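Newsletter > Building Services > Drinking Water

Bottled Water at the Desk: Storage, Labels and Recycling

December
By the Facilities Desk, Pronen Carnegie Street office

The plumbing work on the east riser continues through the month, and the kitchen taps on the upper floors remain out of service for drinking. Hand washing is not affected. Bottled water is being supplied in the meantime from the cupboard beside Room 403 and from the rack in the ground-floor mail area. Both points are restocked every morning before 7 and again on Sunday for weekend staff.

Several people have asked how long the bottles keep, whether they can be refilled, and which bin they go in. The answers follow. They apply to the still water now in use on all floors, in clear plastic bottles with a screw cap.

Closing and keeping an opened bottle

Turn the cap until it stops, then leave it. Extra force does not improve the seal and can strip the thread on a thin neck. A cap that has gone on crooked will usually feel tight early and sit higher on one side. Back it off a full turn, set it level and start again. An opened bottle should be capped between drinks and finished the same day. One left overnight at room temperature should be emptied down the sink and recycled.

With the cap fully down, a part-used bottle can stand on a desk beside other equipment, although we would prefer it further back from keyboards and power strips than is usual at present.

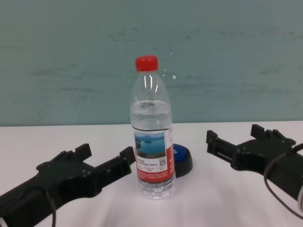 Reading the label

The wraparound label is the only part of the package that carries product information, so please do not peel it off while the bottle is in use. On most still water the label gives the source, the volume, the storage advice and the mineral content. Dates are more often printed on the neck, the cap or the shoulder, in dot-matrix characters that are hard to read against clear plastic. Hold the bottle against something dark and tilt it.

Unopened stock is rotated by date. When taking a bottle from the cupboard, take from the front row. When returning an unopened one, put it at the back of the same shelf. The shelf is kept between 18 and 19 degrees Celsius, away from the copier exhaust and out of direct sun. Cleaning products have been moved to the Virero cabinet across the hall - plastic bottles can pick up odors from solvents stored close by, even with the cap sealed.

Marking your bottle

Identical bottles get mixed up in shared rooms. Initials on the cap in permanent marker are sufficient. Stickers on the body slow down sorting, and rubber bands tend to come off in the bins. 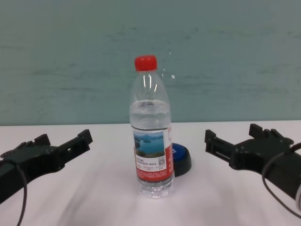

Recycling pickup has moved to the Drovivow contract, and the sorting rules are slightly different from the old ones. Bottles go in the clear-plastics bin with the cap on and the liquid out. A bottle with water still standing a little below the shoulders, like the one with the red cap here, is too heavy for that bin and has to be emptied first. Once it is empty, press the body flat from the side and replace the cap so that it stays compressed. The label can remain in place.

Bottles should not be refilled from the kitchen taps while the riser work is under way. Refilling from the tested dispenser in the lobby is acceptable on the day of opening, but a reusable bottle is easier to wash and is preferred. Wash it with hot water and detergent, including the thread and the inside of the cap, and let it dry open.

Spills on the white tables should be wiped up promptly, as the edge banding lifts when water sits along the joint. Paper towels are in the drawer under the printer on each floor.

Recent items

Riser Work: Floor-by-Floor Schedule
Changes to the Mail Area Rack
Where to Put Used Batteries
Room 403 Booking Rules
Winter Heating Settings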